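会社について

「会社概要」のページを読む人はあまりいないと思っています。私たち自身、取引先を選ぶときに読むのは料金表と解約の条件で、代表の挨拶は飛ばします。ですからこのページには、挨拶も沿革の年表も載せていません。問い合わせの前に知っておいてもらうと双方の手間が減ることだけを書きます。

株式会社Pavent(ペイヴェント)は、飲食店、診療所、小さな工場など、従業員の少ない事業所を相手に、備品と消耗品の購入を見直す仕事をしています。コピー用紙、洗剤、手袋、トナー、来客用の飲み物、ウォーターサーバーの契約、清掃の外注。そういう、毎月なんとなく引き落とされているものが対象です。経営コンサルティングと呼ばれることもありますが、その呼び方は使っていません。経営の話はほとんどしないからです。

創業のきっかけは大した話ではありません。前の勤め先で総務をしていた頃、「コスト削減診断」という無料サービスを受けました。立派な報告書が届き、最後の頁に、診断した会社の関連会社が扱う複合機の見積もりが付いていました。削減額の根拠を尋ねても、業界平均との比較です、という答えしか返ってきません。その業界平均がどこから来たのかは、今も分からないままです。

同じような資料はいまも出回っています。「導入企業の満足度」「平均削減率」といった数字を見たら、まず誰に聞いたのか、何と比べたのかを確かめてください。途中で解約した会社は、たいてい集計に入っていません。私たちのサイトに満足度の数字がないのは、調べていないからです。調べたとしても、満足していない人は返事をくれないでしょう。

料金は、請求書の読み取りと報告書の作成までで一事業所あたり月3000円、期間は2か月です。その後の継続は自動では始まりません。続けたい場合だけ、改めて申し込んでいただきます。成功報酬はいただいていません。削減額に応じた報酬にすると、削るべきでないものまで削りたくなるからです。手袋を薄いものに替えて手が荒れた、洗剤を安いものに替えて二度洗いになった、という話は、削減の報告書には出てきません。

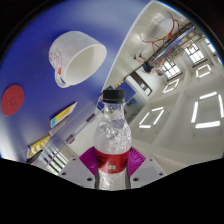

来客用の飲み物は、相談の多い品目のひとつです。金額は小さいのに、なぜか社内で揉めます。給茶機がいい、ペットボトルがいい、そもそも出さなくていい、と意見が割れ、決まらないまま何年も同じ業者から同じ箱が届きます。これについて私たちに決まった答えはありません。来客が月に数人の事務所でサーバーを借りる理由は見つけにくいですし、人の出入りが多い待合室なら話は変わります。「サーバーのほうが環境にやさしい」という説明もよく聞きますが、配送と電気代と洗浄を含めて比べた資料を見せてもらえたことは、まだありません。見せていただければ考えを改めます。

サービスの名前について。請求書を読み取って品目ごとに並べ直す道具を、社内では「Navia(ナヴィア)」と呼んでいます。名前は付いていますが、中身は表計算に毛の生えたようなものです。AI搭載とうたったほうが売れると助言されたことがあります。文字の読み取りには市販の部品を使っていますので、そう言えなくはないのでしょう。ただ、読み取った結果は人が全件見直しています。手書きの納品書では数字の1と7がよく入れ替わり、そのまま信じると合計が合いません。

もうひとつの「Eston(エストン)」は、過去に見た単価の控えです。現在2000品目ほどあると書ければ見栄えがするのですが、品番の重複を除いて数え直したところ、使えるものは77品目でした。少ないと思われるかもしれません。私たちも少ないと思います。ただ、小さな事業所の支出の大半は、この範囲の品目で占められています。単価は地域や発注量で変わりますので、控えと違うからといって、今の業者が高いと決めつけることもしません。

業者との関係についてもよく聞かれます。紹介料は受け取っていません。「受け取っていないと書いてあるだけでは信用できない」という指摘をいただいたことがあり、もっともだと思いました。以来、契約書に、紹介料の受領が判明した場合は料金を全額返す旨の条項を入れています。それでも疑う方は疑うでしょうし、疑ったままで構いません。報告書の数字は、お手元の請求書と突き合わせればご自分で確かめられるように作ってあります。

お断りする仕事もあります。人件費の削減、人員の評価、社用車の入れ替え。車については、営業車をHondaにするか別の会社にするかで意見を求められたことがありますが、比べるだけの知識がありません。分からないことに料金はいただけないので、詳しい方に聞いてくださいとお伝えしました。また、役員会に出すために結論の決まった報告書を作ってほしい、というご依頼もお受けしていません。

経営理念は、ありません。以前は一行だけ掲げていましたが、同業のサイトを見て回ったところ、ほとんど同じ文が何社にも載っていたので外しました。外したあとも、問い合わせの数は変わっていません。

採用は現在行っていません。毎年4月に見直しています。

お問い合わせはフォームからお願いします。電話は午前10時から午後4時まで受け付けていますが、請求書を見ないままお答えできることは少ないです。初回のご相談には、直近の請求書の写しをご用意ください。整理されていなくて構いません。写しは報告書をお渡ししたあとに返却または破棄し、どちらにしたかを書面でお知らせします。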